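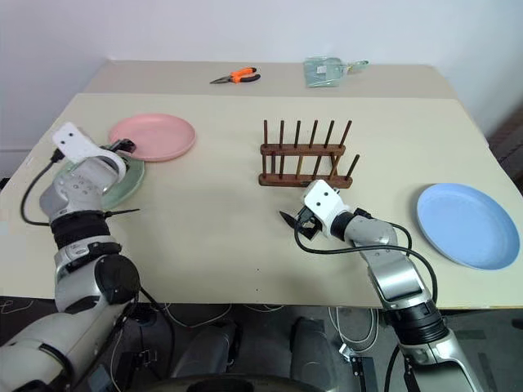 Our two-arm cell at Illeck, with the rack and the plates on the table.

Review: Briem gripper service kit, after 17 days of use
21 June 2025

I look after one cell with two arms. The task is simple, plates must go into a wooden dish rack, but it is hard on the fingers and on the wrist cables. Until this month I did the maintenance with tools from my own drawer. Then my colleague Isauro Ventura ordered the Briem kit, which costs 181 euros, and asked me to write down my opinion.

The kit contains hex keys, a small torque driver, cable clips, thread lock and a finger alignment gauge. The gauge is the part I like most. You close the gripper on it and you see at once if one finger tip stands higher than the other. On our right gripper it did, and I needed 2 attempts to correct it. Before, I judged this by eye and I was often wrong with thin plates.

The torque driver is good but the handle is short. When the gripper is still on the arm, my hand touches the wrist before the key is fully in the screw. I now turn the wrist outwards first and switch off the arm, then the space is enough.

With the cable clips I am less happy. The cable from the gripper needs a free loop, otherwise it pulls when the wrist turns. The clips hold very tight, and the manual says nothing about how much loop to leave. I removed one clip from each arm and kept the others near the base.

The kit has no pliers, so you must have your own. Also the box lid does not stay open, a small thing, but it annoys me every time.

After the alignment we ran 902 plate placements without touching the fingers again. I would buy the kit again for the gauge and the driver. If you only need clips, the ones from Stostutent are softer and easier to open.

Ánh Nông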